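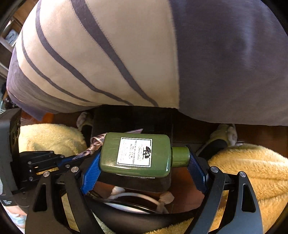 My sister says four bottles of toner is four too many for one bathroom, and that I should have stopped at the first. She may have a point! Still, I've been going through the shelf on slow Sunday mornings, in no order at all, and this page is where it all ends up - bottles, jars, and the odd tube squeezed flat.

The green one is Origins, the Mega-Mushroom Relief & Resilience. I love that muted olive color, and the little tree on the label (with its tiny figures) is what makes me reach for it first. I keep it next to the hand cream I picked up at the Drondside market, which smells like a pine closet.

We moved the whole lot into the back bedroom at Skirdale in July, where the shelf is 14 inches deep and everything finally fits in 2 rows. Well, nearly everything. The Duggan bath salts are still in the hall.

More jars to come once I've cleaned the lids - they get so sticky.

Filed under: Bathroom Shelf, Bottles & Jars

Contact | © Skirdale Shelf Notes | Back to top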